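The rag bin, one month in

2 February 2023
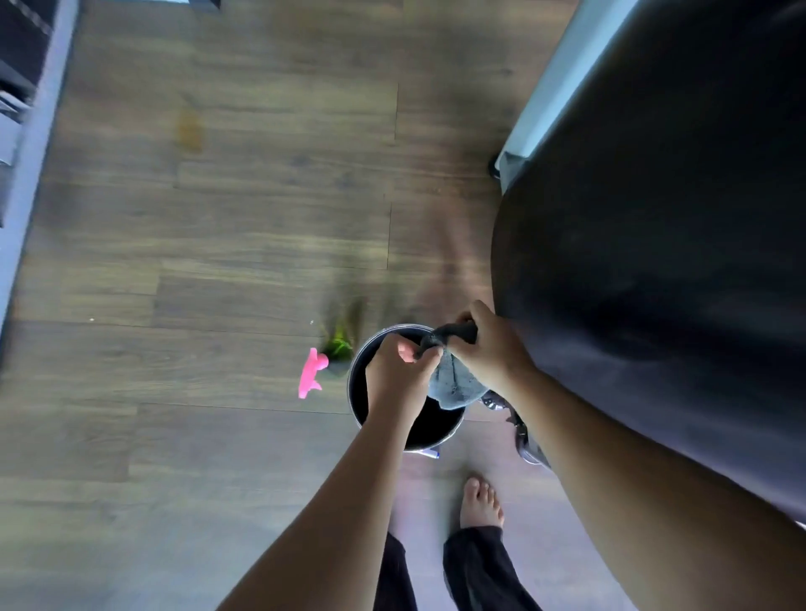 Gray cloth, small black bin, a bare foot on the floorboards.

I have been told for years that I should stop using paper towels. I've been told this by magazines, by the internet, and by a leaflet that came through the door with a picture of a very calm kitchen on it. The idea is that you keep a stack of cloths, you keep a little bin for the used ones, and when the bin fills up you wash the lot. Then you are a better person and your counters shine.

I don't trust anything that comes with a calm kitchen. But the price of paper towels went up again in January and I was annoyed enough to try it.

The bin first. I looked at a Zavby one, which was a handsome thing with a lid that closes slowly, and I could not work out why I would pay extra to wait for a lid. I ended up with a small round black one with a thin silver rim. No lid at all. The reviews said it was "perfect for any room," which usually means somebody measured it and couldn't think of what it was for. It's fine. It holds things. It is also small enough to kick over in the dark, and I've done that twice.

Cloths next. You can buy special ones. Vokel sells a set in a linen bag, and the page for it talks about the weave for longer than my high school English teacher talked about anything. I bought the cheap pack. I also cut up two old T-shirts and retired some socks whose partners had left. Once they're crumpled up, I can't tell a proper cloth from a dead sock without pulling it open, and the dust doesn't seem to mind either way.

So what do I think after a month?

Dusting, yes. A cloth picks up more than a paper towel, and it doesn't shred itself on the corner of the bookcase. I'll give them that one. Baseboards too, if you are somebody who does baseboards. I did them once.

Floors, sort of. We have wood-look planks, medium brown with dark streaks, and they hide dirt so well that I have never been sure whether I'm cleaning them or just visiting. I go over them barefoot because my feet find the crumbs my eyes don't. The cloth goes under one foot and I shuffle along the seams. It looks ridiculous and it works better than the spray mop I got from Norðdahl, which squirts forward a good deal farther than it wipes.

Grease, no. I know what the leaflet says. The leaflet has not seen my stove. A cloth that has been through bacon fat needs its own wash, and then you need to wipe out the washer, and what are you going to wipe it with? Another cloth. I keep one roll of paper towels under the sink for this and I don't feel bad about it.

Then there's the laundry. Everyone says the rags "just go in with the towels." Mine came out with the towels, and with a fair share of the lint, and now the towels feel like they've been used to clean a shed. Separate loads from now on. It takes me nine days to fill the bin, which is a long time for a damp rag to sit around thinking. I've started hanging the wet ones over the side of the tub first - more work, which the leaflet also left out.

Did I save money? Some. I used to go through up to five rolls a month and in January I used one. Take off the bin and the cheap pack and I should be ahead by spring, unless I give in and buy the slow lid. I haven't figured in the extra washing and I don't plan to, since I suspect I wouldn't like the answer.

A reader in Brarnudthorpe wrote to ask if I fold mine. I do not fold rags. They go in the bin in a wad and they come out of the dryer in a wad, and the clean wad lives in the drawer next to the batteries.

I'm going to keep it up through March and see how the socks hold out. If you've found a way to get lint off a bath towel that isn't another thing I have to buy, the comments are open.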